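What an Open Day Is For

I went to the Trustier open day last week because Ffion Gape asked me to, and because I had read too many articles about robots written by people who had never stood next to one. I came away thinking the company should do more of these, and do them differently.

There were 16 of us. We got coffee, a badge and a talk that lasted too long. The talk was all promises - warehouses, hospitals, your kitchen. I have heard the same talk from Finov and from Flendell, with other logos on the slides.

Then Gape sat down at a desk and opened the simulator, and the day got better. She ran the same pick 7 times, and 3 of them failed. She didn't hurry past the failures. She stopped each one and let us ask why.

I think that is the part the public should see. A person who has watched a gripper close on nothing has a fair idea of what these machines can do this year. A person who has only watched a promotional video does not.

Some visitors were let down that so much of it was on a screen. One man said he could have stayed home and played a game. I understand that, but a lot of the work is done this way now, and an open day should show the work. The test pieces are plain too. One was a thin, flat panel with a canyon on it, brown cliffs and a strip of pale sky, tilted between two gray fingers.

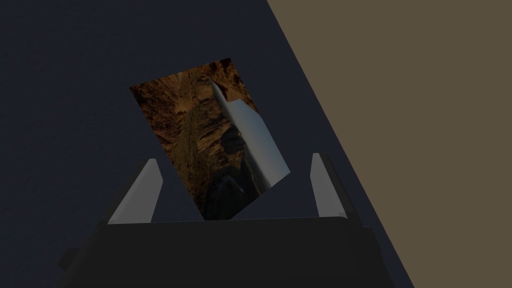 What I Would Change

Cut the talk to six minutes. Put the simulator first. Let visitors pick the next run, and keep a tally on the wall where everyone can read it, failures included.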